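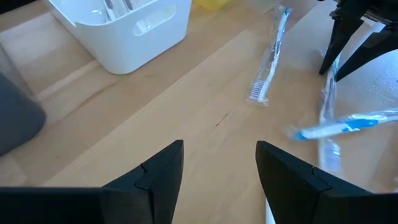 Otik storage bin, white
by Plasta

We love a plain bin, and the Otik is about as good as plain gets! It's a white plastic box with rounded corners and an oval handle cut into the side, and once you have one you start finding places for it -- bathroom shelf, hall closet, the cupboard under the sink where the spare toothpaste goes to hide.

Spare toothbrushes are a great use for it. Leave them in their wrappers, stand them on end with the handles up, and you can grab one for a guest without digging through a drawer. Joanne Ashworth in our Sowerby store keeps hers this way (she has three kids and a lot of sleepovers) and went back for a second bin in January, for combs and travel soap.

The handle is the part we like best. Your fingers go straight through, so pulling the bin off a high shelf is easy, and you get a little peek at what's inside. The corners wipe out nicely with a damp cloth, too. No lid on this one -- if you need to keep dust off, look at the Fisthorpe range, which has snap-on lids in two depths.

Details
Item number: 236
Color: white
Material: plastic
Lid: none
Care: warm water and dish soap, air dry
Sold: singly or in a carton of 14

Toothbrushes not included.

In stock at Sowerby: 46
Pick up at the front counter, or ask Graham Nuttall about carton orders for schools and guest houses.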